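Campus-WLAN: Laptop verbindet sich im Wohnheim nicht mehr mit Terkberg

Von Lucie Carrier, 4. Juni 2026

Hallo zusammen, seit der Umstellung im Mai komme ich mit dem Laptop nicht mehr ins Netz "Terkberg". Das Handy geht ohne Probleme. Der Laptop fragt nach Benutzername und Passwort, dann kommt "Verbindung nicht möglich". Das alte Netz "Brorkavmont" sehe ich noch in der Liste, es nimmt mein Passwort aber auch nicht mehr an. Ich wohne in Haus Lévesque, Zimmer 215. Neustart habe ich gemacht, Passwort im Portal geändert auch. Muss ich etwas am Zertifikat einstellen? 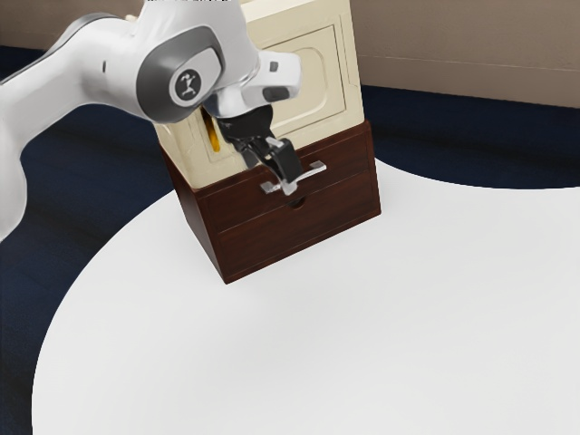 Greifer am Griff der oberen Schublade, Simulation

Die Dateien aus dem Rechnerpool sind einzeln bis zu 999 MB groß, über das Handy ist mir das zu teuer. Kabel wäre auch in Ordnung, wenn die Dose im Zimmer noch freigeschaltet ist.

Stasidska

Das liegt fast immer am alten Profil. Beim Umstieg wurde das Zertifikat getauscht, und der Laptop prüft noch gegen das alte. Beide Netze in den Einstellungen auf "Nicht speichern" setzen, neu starten, dann das Einrichtungsprogramm aus dem Portal laden und dort den Wohnheimtarif auswählen. Der Benutzername muss jetzt mit der kompletten Endung eingegeben werden, also so wie die Mailadresse. Früher ging es ohne.

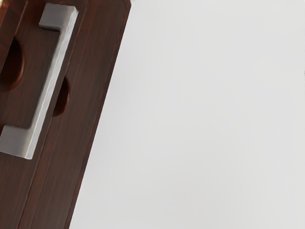
Wenn es danach immer noch nicht klappt, Datum und Uhrzeit am Laptop prüfen. Bei falscher Uhrzeit gilt das Zertifikat als ungültig und die Meldung ist dieselbe. Zur Dose: Die sind in Lévesque noch aktiv, man muss aber die MAC-Adresse im Portal unter "Meine Geräte" eintragen. Freischaltung dauert etwa 38 Minuten, bei mir jedenfalls. Mehr als 2 Geräte pro Zimmer gehen nicht.

pool_nutzer

Bei mir half nur Treiber neu installieren. Welche Karte ist denn drin?

Lucie Carrier

Danke, mit der vollen Endung und dem neuen Profil geht es. Die Dose probiere ich noch aus.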